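Can a Robot Really Learn to Do the Dishes?

You may have seen a headline that says robots can now clean a kitchen. Before you leave your cereal bowl on the table and wait for one to show up, let's look at what the researchers did. Headlines are short. Research is long, and the good parts often get left out.

The project is called Plesar. The team wanted a robot that learns by practice. Older robots mostly followed exact orders: move this far, close your gripper, move back. That works fine in a factory, where every part sits in the same spot every time. Kitchens are messier. Your cup is never in the same place twice.

So a person guides the robot through a job again and again while it records what its cameras see and how its arm moves. Each try is called a demonstration. A computer program named Ernoseck then hunts for patterns in all those tries. Later, the robot has to do the job with no one guiding it.

Did it work?

Sort of. The team let the robot try 64 times on its own. Its job was to pick up one thing from a counter and put it where it belonged. In the kitchen where it had practiced, it did well. Then the team moved it to a kitchen it had never met and gave it 30 tries. It got 16 of them right.

Is that good? If you got 16 out of 30 on a spelling test, your teacher would probably want a word with you. For a robot in a strange room, it's a start. It is still a long way from "robots can clean your kitchen."

You should ask some other questions too. Who picked the objects? (The team did.) Did they count a try if the cup fell over at the end? (The report doesn't say, and it should.) How long did each try take? Around 9 minutes, which is a lot of time for one cup.

What the cameras have to deal with

A robot like this uses more than one view. One camera looks at the whole room from up high. Another rides near the gripper and sees things very close up.

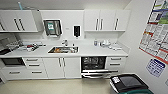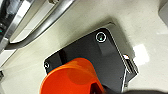
Hamish Costigan isn't ready to call it a failure: I think you're being a bit hard on the 16. A new kitchen has new shelves, new light and new cups, and the robot had no practice there at all. I'd want to see it try ten more kitchens before I decided either way.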